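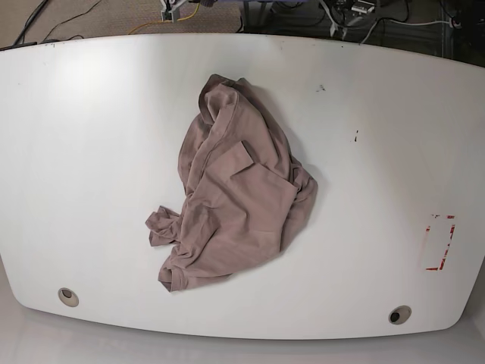
A crumpled garment on the white work table at Fovo's open day.

The shirt goes down first. Svenja Hamann drops it on the table, steps back, and asks the visitors how they would pick it up. Most say by the shoulders. She asks them to point to the shoulders, and there is a pause.

Fovo, a small company in Brinuvley, opened its doors on 1 Nov 2024 to show what it has been doing with laundry. Its folding system is called Tivia. It has two arms, and its job is to take a garment out of a heap, spread it out and fold it. Industrial laundries already have machines that fold sheets and towels at high speed, but those are fed by hand. Shirts are harder.

"A sheet has four corners and you know what they look like," said Lutz Rathjen, who runs the software side. "A shirt can hide its collar under a sleeve."

Visitors came through in groups of six. Each group watched a full run from start to finish, then could throw a garment down themselves. Botond Sárközi kept the log on a laptop by the door. Tivia folded most of the plain T-shirts it was given. A child's hooded sweater beat it twice, and on the third try Sárközi stopped the arms and took the sweater off the table.

The company has trained the system on 336 garments, bought secondhand and washed until they went soft. New cloth holds its creases too well, Hamann said - it makes the problem look easier than it is.

Jana Ruppert, who manages a hotel laundry and had driven in for the day, wanted to know about speed. Her staff fold 200 pieces in a shift on top of their other work. Rathjen told her Tivia is slower than a person and will be for a while. She took a brochure and stayed for another run.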